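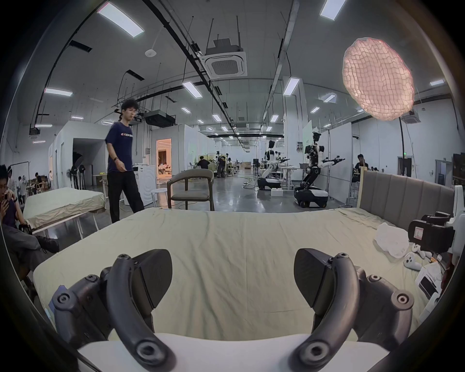
Verna Wojcik voulait savoir si la pince s'ouvrait encore correctement après une journée entière de manipulation de textile, et c'est la question qui est revenue le plus souvent pendant la visite de l'atelier de Veletcombe. La réponse tient à l'usage : sur drap et sur taie, les patins demandent un simple dépoussiérage en fin de journée. Sur éponge ou sur laine, il faut prévoir un nettoyage à mi-journée, sinon les fibres se logent dans le bord des patins et la prise devient irrégulière.

Catégorie : Préhension / Outils à main / Pumiva

Pince à main Pumiva – référence 1042

La Pumiva est une pince à deux doigts tenue à la main. L'opérateur exécute le geste lui-même, la pince l'enregistre, et l'enregistrement sert ensuite à régler ou à entraîner un bras équipé des mêmes doigts. Elle est fabriquée par Rovden et distribuée avec son socle, un jeu de patins de rechange et une housse.

Les deux doigts sont courbes, gris foncé, montés sur une platine blanche. Chaque doigt se termine par un patin en biseau, tourné vers celui d'en face. Cette forme permet de glisser sous un pli de tissu posé à plat, opération difficile avec des mors parallèles classiques. Elle convient aussi aux objets de petite taille posés sur une surface souple : manettes, feuilles de papier, petites boîtes.

La démonstration à l'atelier

Les visites se font sur rendez-vous, par groupes de huit personnes au plus. L'atelier occupe un grand plateau ouvert, au sol en béton gris, où l'on a installé du mobilier de maison : lits, lave-linge, chaises, tables basses. Les robots humanoïdes sur base roulante travaillent dans le même espace, à quelques mètres des lits. Le visiteur circule entre les postes et peut demander qu'un geste soit refait.

Le poste « literie » est celui où l'on essaie la Pumiva. Le drap n'est volontairement pas tendu, parce qu'un drap bien tiré ne pose aucune difficulté et n'apprend rien sur la prise. On commence par saisir un chiffon, puis une feuille, puis le drap lui-même, près du bord. Comptez une vingtaine de minutes par personne. Marcus Wojcik encadre ce poste et conseille de garder le poignet bas au moment de l'approche – la plupart des débutants arrivent trop haut et referment les doigts au-dessus du tissu.

Le parcours passe ensuite par les établis, puis par la zone des bras. Les visiteurs sont priés de ne pas enjamber les câbles au sol et de rester derrière l'opérateur lorsqu'un robot a les bras tendus. Les enfants de moins de quatorze ans ne sont pas admis. Les sacs se déposent à l'entrée.

Caractéristiques

Nombre de doigts : 2
Masse sans câble : 289 g
Patins : remplaçables, fixation par vis
Jeux de patins fournis : 3
Durée de vie annoncée d'un jeu : jusqu'à 2818 cycles sur textile
Utilisation : main droite ou main gauche
Garantie : deux ans, hors patins

Entretien

Les patins se changent avec la clé fournie. Desserrer les vis sans les retirer complètement, faire glisser le patin vers l'avant, poser le nouveau et resserrer à la main. Ne pas utiliser d'alcool : le matériau durcit et perd son adhérence. Un chiffon à peine humide suffit. Si les deux patins ne se rencontrent plus au même niveau, vérifier d'abord la platine avant d'incriminer les doigts, le défaut vient en général de là.

Compatibilité

Les doigts et les patins sont identiques à ceux de la version montée sur bras. Un jeu acheté pour l'une se pose sur l'autre. L'adaptateur Bošković, vendu séparément, est nécessaire pour les poignets de robot antérieurs à la série actuelle. Il ajoute un peu de longueur à l'outil, ce dont il faut tenir compte dans les réglages de hauteur.

Commande et visites

La pince est vendue à l'unité ou par paire. La paire comprend une pince pour chaque main et un seul socle. Le prêt pour essai est possible pendant deux semaines, avec caution, pour les laboratoires et les établissements d'enseignement. Les patins usés pendant le prêt sont facturés.

L'atelier de Veletcombe est fermé aux visiteurs en juillet. Les demandes de rendez-vous se font par le formulaire de contact, en précisant le nombre de personnes et le type d'objets que l'on souhaite manipuler. Il est possible d'apporter ses propres textiles, propres et sans pièces métalliques.

Fiche mise à jour le 15 mars 2018

14 partages · 2 commentaires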